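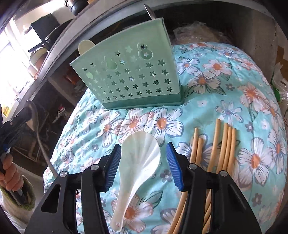 How to wash a quilt at home

Most cotton quilts can go in an ordinary machine, provided the drum is big enough. You should be able to push the dry quilt in and still fit your arm in on top of it. If you can't, use the bath.

Before you start

Check the label. Silk, wool filling and anything very old should be washed by hand or taken to a cleaner. Look over the seams and mend any gaps, as washing will make them worse.

Test for colour. Dampen a white cloth, press it on each dark patch for a minute and see whether any dye comes off. Reds and navy blues are the usual trouble.

In the machine

1. Wash the quilt on its own at 30 degrees, on the gentle cycle.
2. Use half the normal amount of liquid detergent. Leave out softener.
3. Run a second rinse.
4. Spin at 400. A faster spin pulls at the stitching.

In the bath

Fill the bath halfway with cool water and stir in the detergent before the quilt goes in. Press it down with flat hands and leave it to soak for 2 hours. Drain, refill and press again until the water stays clear. Don't lift it by one corner — wet wadding is heavy and will tear. Roll it up in towels first.

Drying

Dry it flat if you can, on a clean sheet on the grass, out of strong sun. Over two parallel lines also works. Turn it every few hours. In November I use a clothes airer and allow two full days.

Fold it only when the middle feels dry as well as the edges.

Esther Bakilana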